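Recording hand-held gripper demonstrations: unpacking a bag

Prodirance wiki > Data collection > Two-handed tasks
Page owner: Bożena Górecki

Use this page when you are recording the bag unpacking task with the pair of hand-held grippers. It assumes you have already been through the setup page and can start and stop a recording. For picking from open trays, see the single-handed guide instead.

Before you start

Check that both grippers show up in Histora and that their clocks agree. If one is lagging, unplug it, wait five seconds and plug it in again. Open and close each gripper fully once. The width reading should go to zero when the jaws meet. If it does not, run the zeroing script before you record anything.

Pull enough slack in the cables to reach both ends of the board. A tight cable tugs at the wrist and you will see it later as a small jerk in the track.

Setting out the task

1. Put the bin on the left side of the board, with nothing in it.

2. Put the item in the bag and lay the bag near the middle. Do not smooth it out. We want the folds to fall differently each time.

3. Leave the straps wherever they land, unless one is lying across the opening.

4. Hold both grippers over the board, still, for one full second after you press start. The trimming script looks for this pause.

Making the demonstration

5. Move one gripper to the bag opening. Go slower than you would with your bare hand — a robot arm has to follow the same path, and quick flicks of the wrist get rejected.

6. Line the jaws up with the item before you close them. In the bag task this means going in among the folds until the jaws are right at the box, while the other gripper waits over the right of the board.

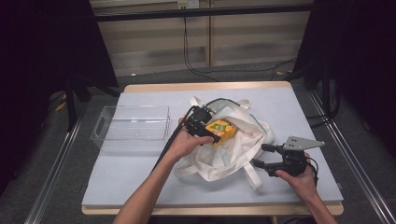
7. Close the jaws on the item and lift it clear. If the cloth comes up too, use the second gripper to hold the bag down.

8. Carry the item over the bin, lower it and open the jaws. Do not drop it from a height.

9. Bring both grippers back over the board, hold still for a second and stop the recording.

When to throw a take away

Mark the take as bad if your fingers touch the item or the bag, or if you stop halfway to think. A missed grasp followed by a clean second try is fine — keep it and tag it "retry". Tadeusz Walczak checks the tags on Monday, and untagged retries come back to whoever recorded them.

The current target for this task is 751 good takes.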